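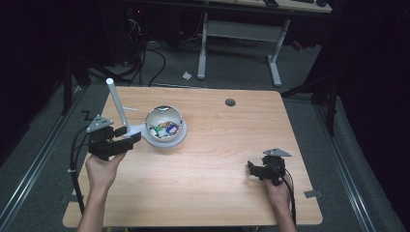 Tisch 4, Schale mit den bunten Teilen, Stand Oktober

Rundgang Arbeitstische, meine Kommentare

So, wieder einmal die Liste durch, diesmal mit Satish Pai als zweitem Augenpaar (danke fürs frühe Kommen, 7:40 Uhr ist wirklich nicht meine Zeit!). Nummer 127 im Ordner, falls jemand sucht.

1. Tischplatte, Oberfläche: in Ordnung
Helle Holzmaserung, abgerundete Ecken, da bleibt man mit dem Ärmel nicht hängen. Mit der Hand drübergefahren, keine Splitter.

2. Kabeldurchlass hinten rechts: Bemerkung
Das kleine runde Loch sammelt gern Krümel, habe kurz durchgesaugt. Bitte nichts Kleines daneben ablegen, Satish hat letztes Mal ewig unterm Tisch gesucht.

3. Kabel an der Tischkante: beobachten
Links läuft ein schwarzes Kabel über die Kante nach unten. Geht so, aber bitte nicht mit dem Stuhl drüberrollen. Kabelclips von Jilletti sind bestellt, 100 Stück, das reicht dann auch für Jatenach mit.

4. Schale: in Ordnung
Rand poliert und glatt, keine scharfe Stelle gefunden. Steht auf der weißen runden Platte, kippelt nicht (habe ordentlich gewackelt). Die Teile in Grün, Blau, Rot, Rosa und Weiß liegen unten drin, also noch viel Luft bis zum Rand, so mag ich das.

5. Weiße Stange mit Querarm: Bemerkung
Steht schräg neben der Schale. Ich habe mir beim Vorbeugen fast den Arm daran gestoßen, also Augen auf. Fitovska fragen, ob es dafür eine Schutzkappe gibt.

6. Fluchtweg hinter dem Tisch: in Ordnung
1.186 mm gemessen, am Nachbartisch 1.368 mm. Passt beides.

Offen: Punkt 3 und 5. Kopie geht an Fung.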